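25th October

Open day visit to Skamo, Praltosside site. Writing this up while I still remember the order of things.

Got in late, missed the intro talk. Picked up a visitor badge and went straight to the hall. Three stations running: the packing line, a small arm doing screw pickup, and the hand-held gripper table. Spent most of the time at the last one, which is the part we care about for Neltidum.

Packing line first. Nice guarding, nothing we could afford. They quoted 800 cycles a shift on the panel, but it stopped twice while I was standing there, both times on a misfeed at the infeed belt. The operator cleared it by hand and restarted from the pendant. Worth asking if they log those stops. Didn't get to ask.

Screw pickup was a Rusnák feeder with a vacuum tip. Same feeder we have, newer track. They run theirs with the track tilted a bit more than ours. Try that before buying anything.

Gripper table. Two hand-held grippers, one per hand, cabled back to the recorder. The task is basket and food box handling on a plain table, repeated with the start positions changed. They had 396 episodes on the counter when I arrived and said roughly 28 an hour is a good pace with one operator. Bad takes are flagged right after the take, by the operator, and never deleted. We delete ours. I think their way is better for going back later and finding out what went wrong.

Questions I asked:
– Calibration: start of each session, and again if a gripper gets dropped.
– Cables: they want to go wireless but the latency was not steady enough. They strain-relief at the handle only.
– Finger wear: swapped every 14 days on a schedule, worn or not.
– Lighting: overhead only, blinds down. Clear plastic still gives them trouble with reflections.

Operator side and gripper side of the table:
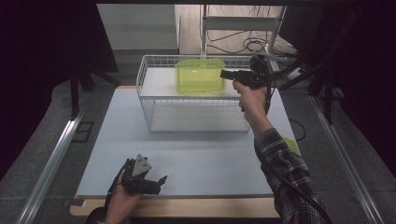
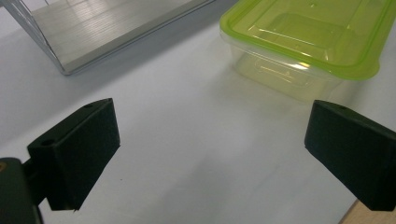

Had a short go myself at the end. The handle is heavier than ours and the trigger has a longer pull, so fine closing is easier but the wrist gets tired. Opening is quick. I kept over-reaching with the left hand – probably the longer fingers compared to ours. Would want a full session before deciding.

To do:
Tilt the feeder track and rerun the pickup test.
Change our recorder script so bad takes get a flag and stay on disk.
Ask Skamo for the finger drawing. They said in May they would share it and I never followed up.
Badge has to go back by mail, it's in my coat.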